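3.2 Where the drink ends up

I went into this part of the Tidness study thinking the fridge would be the story. We'd asked 14 households to keep a diary of where their cold drinks sat between sips, and I was sure "back in the fridge" would win by a mile. It didn't (I owe Eckhard Reuter a coffee for that one!).

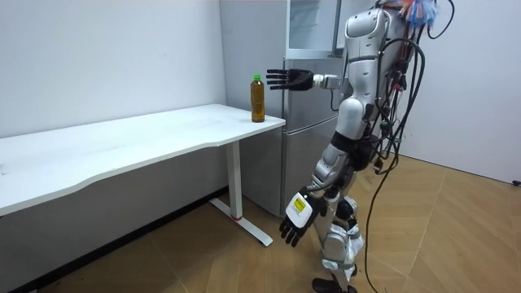
People like a landing spot, and they like it close. In 8 of the homes the favourite was whatever flat surface stood nearest the fridge door, and if that surface was a desk, well, the desk did the job of a kitchen bench. One diary from April just says "tea, desk, tea, desk" for a whole page, and I've grown very fond of it.

Figure 4. Bottled drink with a green cap, standing on a white tabletop next to the refrigerator. 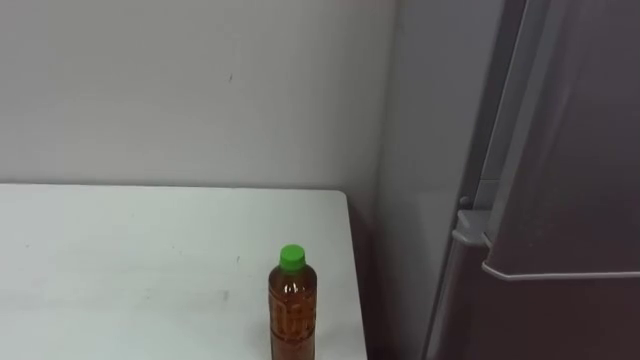 Brileno Household Studies Group

A capped bottle gets left out longer than an open glass, going by the diaries, and I think the cap is what does it. It feels put away already, even when it's a step from the fridge. Paracha found much the same with jars, though her labelling of "bench" and "table" is looser than ours, so I'd go easy on comparing the two.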